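4.3 Quand une pince ne se referme plus complètement

Bon, on y arrive, à la panne qui m'a fait perdre le plus de temps sur l'installation Brundard ! Vous lancez la fermeture, les doigts partent normalement, et puis ils s'arrêtent avant la fin de course. Parfois le logiciel affiche le code 1401, parfois rien du tout – le bras continue sa séquence comme s'il tenait l'objet, et c'est là que ça devient pénible.

La première fois, j'ai accusé le moteur. Je l'ai démonté, remonté, j'ai refait l'étalonnage, et le défaut est revenu au bout de quelques cycles. C'est Tuấn Âu qui m'a fait remarquer qu'un des doigts avait un léger jeu à la base. Une dent de l'engrenage imprimé avait sauté, et les deux doigts n'étaient plus calés l'un par rapport à l'autre. Rien d'électrique là-dedans.

ATTENTION : sur un poste où plusieurs bras partagent la même table, coupez tous les bras, y compris celui qui marche bien. Un bras sans courant peut retomber d'un coup. Tenez-le à la main avant de couper, et gardez les doigts hors de la pince.

Avant de démonter quoi que ce soit

1. Appuyez sur l'arrêt d'urgence, puis coupez l'alimentation au bloc. L'arrêt logiciel dans Vallton ne suffit pas, il laisse le couple sur les articulations.

2. Attendez que les voyants s'éteignent.

3. Dégagez la table sous la pince. Je range tout dans une caisse, même les petites pièces (surtout les petites pièces, j'en ai déjà retrouvé une coincée sous une base).

4. Regardez le câble du bras sur toute sa longueur. S'il fait une grande boucle jusqu'à la table, vérifiez qu'il ne peut pas s'accrocher au passage de l'autre bras. Un câble qui tire sur le poignet donne presque les mêmes symptômes qu'un engrenage décalé, et j'ai confondu les deux plus d'une fois. 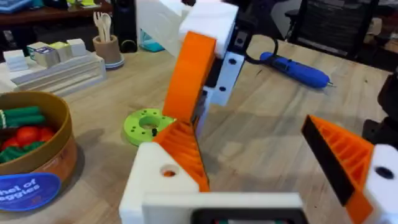
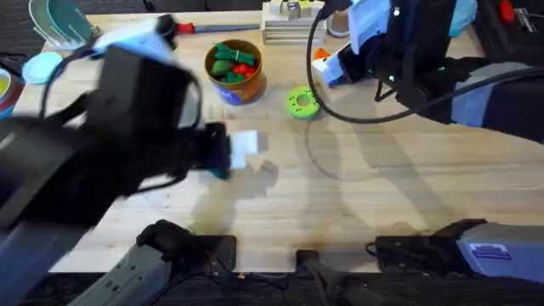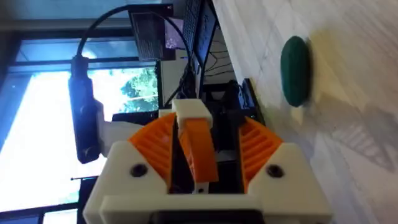 Fig. 7 – De haut en bas : doigts de la pince écartés, deux bras au-dessus de la table, secteurs dentés orange entre les blocs blancs.

Contrôle de l'engrenage

5. Bras hors tension, ouvrez les doigts à la main, doucement. Vous devez sentir une résistance régulière. Un cran, un petit « clac », un passage plus mou que le reste : arrêtez-vous là, inutile de forcer pour confirmer.

6. Éclairez les secteurs dentés avec une lampe de poche et cherchez une dent blanchie, fendue ou arrondie. Sur du plastique orange ça se voit assez mal de face, alors je penche la lampe presque à plat.

7. Comparez la position des deux secteurs. À ouverture complète, ils doivent être symétriques. S'il y a un décalage d'une dent, déposez les doigts et recalez-les avant de remonter.

8. Passez l'ongle sur les vis du carter. Si l'une d'elles dépasse, resserrez-la à la main, sans visseuse. Le plastique imprimé pardonne peu, et Sơn Ngô a dû réimprimer un carter entier pour un quart de tour de trop.

Note : si une dent est abîmée, changez les deux secteurs en même temps. J'ai essayé d'en remplacer un seul par économie et l'usure a repris très vite sur l'autre. Les fichiers sont dans le dossier Zarnon, révision du 27/3/26. Les révisions d'avant ont un alésage trop serré, ne les imprimez pas !

Remise en service

9. Rebranchez le bras, rien d'autre, et gardez la main près de l'arrêt d'urgence.

10. Lancez l'étalonnage de la pince à vide, à la vitesse la plus basse. Il peut demander jusqu'à 4 passages avant que la valeur se stabilise, c'est normal.

11. Faites une prise sur un objet mou, une éponge par exemple. Si la pince s'arrête encore trop tôt, reprenez à l'étape 5.

12. Remettez les autres bras sous tension, un par un, puis rejouez la séquence au ralenti.

Si le code 1401 revient alors que l'engrenage est impeccable, regardez du côté du connecteur au poignet. Débranchez, inspectez les broches, rebranchez jusqu'au clic. Chez nous, sur le poste Tô, il était enfoncé de travers et je suis passé devant pendant des jours sans le voir...

Pensez aussi à noter l'intervention dans le journal du poste, avec le numéro du bras et la pièce changée. Pour le contrôle périodique, je refais les étapes 5 à 8 en début de mois, le prochain tombe en avril.

Pour les pannes de caméra au poignet, voir 4.4.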